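The Drawer Everybody Has

Open any kitchen in Clarnstead and you'll find it, usually second from the top, usually a little stiff. Ours has takeout menus in it from a noodle place that closed before we moved in. It also has birthday candles, a tape measure that won't go back into its shell, and a key to something. I love that drawer. I've spent most of the winter asking people to show me theirs, and I can report that they love theirs too, even when they blush and say they've been meaning to clean it out.

I came to the subject through a swap night at the old Farah furniture store, which now opens its ground floor to whoever wants it. The idea is so simple I was mad I hadn't thought of it. You bring the contents of your junk drawer in a bag, tip them out on a table, and let strangers look. That's it! I went in February with 30 other people and stayed until they turned the lights off.

What a night. One woman had 100 bread clips sorted by color and let go of every one of them to a man who uses them to label cables (he was so happy he forgot his hat). Somebody else had four identical bottle openers, all from the same wedding. A boy found a skate key and had to have it explained to him by three adults at once, each of whom remembered it differently. I went home with a brass hook, a ball of green string and a small hinge, and I've already used the hook.

There is a case for being strict, of course. The people who run the tool library in Skomthorpe asked members to try what they call a five-minute drawer: set a timer, take everything out, and put back only what you can name. I tried it twice. The first time I got stuck on a gray plastic wedge for most of the five minutes – it turned out to be the foot of a blender we gave away. The second time went better, and I threw out a respectable handful of dead pens.

But I'm on the side of the mess. A drawer like this is where a house keeps its loose ends, and loose ends are how things get fixed. When our back gate dropped off its post, the right screw was in there, under the candles. My neighbor across the hall repaired a lamp with a washer she'd carried through four apartments. You can't shop for that kind of luck.

If you do want some order, go gently. The shallow Wesix trays are fine, though any old lid or tub will do the same work. Keep the sharp things at the back. Give batteries their own box, with the contacts taped. And leave one corner alone, with no plan for it at all, so there's somewhere for the next odd thing to land.

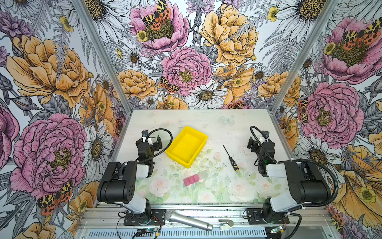
One reader wrote in after my first column on this to say that her family never had a drawer, only a cookie tin on top of the fridge, and that the tin was far better because you had to shake it to find anything. She could tell by the sound if the spare fuse was still in there. Her brothers fought over who got to keep it when the house was sold, and in the end they agreed to trade it back and forth every year.

I've started listening to ours since then. It rattles on the left and slides on the right, and there's a soft thump at the very back that I haven't tracked down yet. The next swap night is in April, and I'm bringing the key.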